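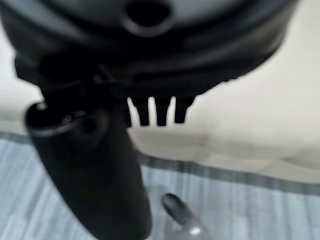 Day one of the great sort-out.

2021-02-20

I have lived in this apartment on Llewellyn Street long enough to own a drawer full of things I moved here from the last apartment, where they also lived in a drawer. The lease is up in May. The new place in Kedham is 725 square feet, and the listing calls the kitchen "efficient," a word I have only ever heard used by people who don't cook in the room in question.

So I'm sorting. My plan, written on the back of an envelope, was to do one area of the apartment every weekend until the truck comes, starting with the kitchen because I thought it would be easy. Kitchens are full of useful objects. You keep the useful ones and you pack them. I gave it the morning.

By lunch I had finished the spice rack. I own three jars of ground cumin, all of them open, and I can reconstruct how it happened. I buy cumin every time I plan to make chili, on the theory that I'm probably out of cumin, and then I make half of what I planned and order a pizza. I poured the three jars into one jar. The jar wasn't big enough. There is now one jar of cumin and one jar of overflow cumin, and I'm counting it as progress.

The cabinet over the fridge was next. I'm not tall, so anything that goes up there is making a kind of one-way trip. I got the step stool out and found the fondue set, which I remembered, and a second fondue set, which I did not. Neither one has all its forks. I spent a good while trying to work out if the forks from one would suit the pot of the other, as though fondue were a thing that happened in my home. Both sets went to the donation pile. Then I took one back out. I'd like it on record that it is the nicer one.

A word on piles. Every article about decluttering tells you to make them: keep, donate, trash. What I got was keep, donate, trash, "ask my sister," "is this part of the blender," and a sixth pile made up of lids. The lids deserve their own post. I have a respectable set of food containers from Turard, the ones that are supposed to nest, and they do nest, beautifully, in the sense that the bottoms all sit inside one another like a smug little family. The lids fit nothing. I tried every lid on every bottom, in order, like a prince with a slipper. Four matched. I kept the rest of the lids anyway for another hour, just in case, and then I made myself walk them down to the recycling before I could think of a craft.

Then there's the Vikgate shelf, the one by the back door. I put it together myself my first week here, and it has leaned to the left ever since in a way I've come to think of as a personality. Everything on it has slid gradually left over the years. It holds the cookbooks, the good mixing bowl, the takeout menus from places that have closed, and a houseplant I won't be discussing. I'd meant to take the shelf apart today and couldn't find the little hex key. I looked in the drawer where I keep the little hex keys. There were plenty of them in there, every size but that one.

The drawer itself I saved for the end, which was a mistake, as it meant facing it tired. Rubber bands. A birthday candle shaped like a 3 and another shaped like a zero, from my 30th, both with old frosting on the bottom. Soy sauce packets, so many soy sauce packets. Keys to what I have to assume is a bicycle. Batteries that may or may not be dead, and I have no battery tester, although if I did own one it would be in there. I threw out the soy sauce and kept the keys. You can't throw out a key. The minute you do, you'll meet the lock.

The candles I wrapped in a paper towel and packed. I can use the 3 again on its way to other numbers, and the zero will come around eventually whether I like it or not.

Current status: two boxes taped shut, one of them labeled KITCHEN and the other also labeled KITCHEN, because I'd put the marker down and was afraid of losing my nerve if I started on categories. I taped the scissors inside one of them. I've been opening the tape with a bread knife, so please don't write in about that, I know.

Tomorrow I'm supposed to do under the sink. I opened the doors this evening to get a sense of it and closed them again. There's a bucket under there with another bucket in it, and something in the second bucket, and I'd rather meet it in daylight. If anyone near Kedham wants a fondue set with most of its forks, leave a comment. The nicer one is still not available.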